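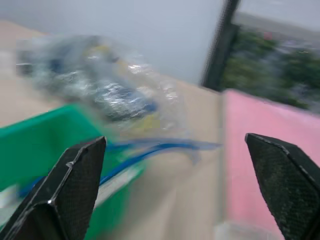

Wrist view in fast travel, gripper open, green bin to the left and pink sheet to the right.

Asis View Gate for two-arm cable handling
Software module with calibration kit
Supplied by Diltodham

The Asis View Gate is a preprocessing and training module for manipulation policies that take one head camera and two wrist cameras as input. It estimates motion blur in each wrist image, converts the estimate to a weight between zero and one, and applies that weight to the image features before they reach the action head. The head camera is not gated. The module was developed on the Kimaro connector tasks at our Parken bench and is sold in the form in which it was tested there.

Background

A wrist camera gives its best information in the last few centimetres of an approach. In the travel between pick and place it sees the same bench at speed, and at indoor exposure settings most edges in the direction of travel are lost. The fingers stay sharp, as they are fixed relative to the lens. A policy trained on such images with no correction tends to learn two things: that sharp fingers over a smeared background mean "keep moving", and that the previous action predicts the next one. The second is harmful. When a cable catches and the arm stops short, the image clears, the policy meets a combination it has rarely been shown, and the commanded motion becomes erratic.

Earlier versions of the Kimaro policy dealt with this by capping joint speed. The cap worked, at a cost in cycle time that our customers would not accept for harness work.

Method

The gate computes the ratio of gradient energy along and across the dominant direction of motion, taken over the background only. A fixed mask excludes the gripper fingers. The mask is made once per gripper with the card supplied and must be made again if the fingers are changed or re-seated. Bevelled or worn finger edges throw highlights that fall outside a tight mask; a margin of two pixels is the default and should be left alone unless the fingers are matte.

Clear plastic packaging needs separate treatment. Specular points on crinkled film draw out into long bright streaks, which the ratio reads as strong texture across a slow motion. Saturated pixels are therefore dropped before the ratio is taken. Bagged parts were left on the bench throughout development for this reason.

Weights are smoothed over a short window with a fast release, so that a wrist image is restored to full weight quickly once the arm slows. The smoothing constants are exposed in the configuration file. Training uses the same gate as deployment. Fitting the gate to a policy trained without it gives poor results and is not supported.

Results

The policy was trained on 1,525 teleoperated demonstrations of connector handling, all with both arms in use. Of these, 747 include a phase in which one connector is held between the two grippers, and 626 include a cable crossing the rim of the parts bin at some point. The two groups overlap. No demonstration was removed for blur.

Each configuration was run for 100 trials on the held-connector task. Without the gate, with the speed cap removed, 58 trials finished without operator intervention. With the gate it was 81. The capped baseline finished 84 and took nearly twice as long per trial. We regard the gated and capped completion figures as equivalent at this sample size, and the gain as one of time.

Remaining failures were mostly snags, in which slack cable dragged on the bin and turned the connector in the grasp. The gate does nothing to prevent a snag. It does leave the wrist views usable soon enough afterward for the policy to attempt a regrasp.

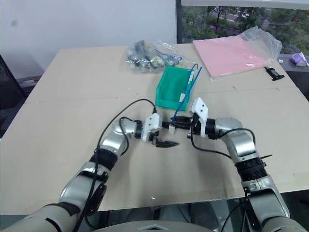 Beatrice Lyimo wrote in June to ask whether the wrist views could be left out of the travel phase altogether, with a simple switch on joint speed in place of a blur estimate. Her point was that encoder data are cheaper and cleaner than anything taken from an image, and that a threshold is easier to explain to a plant engineer.

We ran the switch. It finished 72 of its 100 trials. Joint speed is a poor guide to blur when the wrist rotates about its own camera axis, and it ignores exposure entirely. Benches beside a window were the worst case, with good images discarded in bright light and bad ones passed late in the day. The switch is included in the module as an alternative mode for sites with fixed lighting.

Requirements

One head camera and two wrist cameras, hardware synchronized. Fixed exposure is preferred; automatic exposure is accepted if the value is logged with each image. Gripper fingers must be visible in the wrist view and must open and close along a repeatable path. Policies with a separate encoder for each view can be used directly. Those with a shared encoder need the adapter layer, at no extra charge.

Supplied

Gate library and configuration file
Mask card and stand
Training scripts for the Kimaro tasks
Trial logs for all four configurations listed above

The demonstrations are licensed separately. Technical inquiries to Gillespie MacAulay, Diltodham. Please state camera model, exposure mode and finger type when writing.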